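Celebrity News

Agustina Echeverría Says Yes to a Second Season of "Rerura"

Friday, July 20, 2018 | By the Entertainment Desk
2 min read 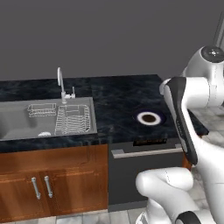
A kitchen with a dark marble-patterned countertop and a tall gooseneck faucet at the sink.

Fans of Agustina Echeverría can finally stop refreshing their feeds, bless them. The actress has signed on for another season of "Rerura," the family drama that made so many of us cry on a weeknight, and she seems every bit as pleased as the people who have been writing to her about it since the finale.

There had been plenty of chatter that she was leaving for good, most of it set off by a short post in which she thanked the crew and said she needed a long sleep. "I meant a nap!" she laughed at a fan evening in Londano this week, where 467 people filled the little theater and a good many more waited outside to wave. She stayed on well past closing time, signing programs and asking after everybody's mothers.

The new season will run to six episodes, with filming due to start in October. Echeverría, who is 44, will be back as Dr. Zalewska, the stubborn country vet - and yes, she confirmed that the sister storyline is going to be picked up again, though she wouldn't be drawn on who comes home and who doesn't.

She has also been learning to ride for the part, and says she is a good deal better at it than she was last year. No air date has been set yet.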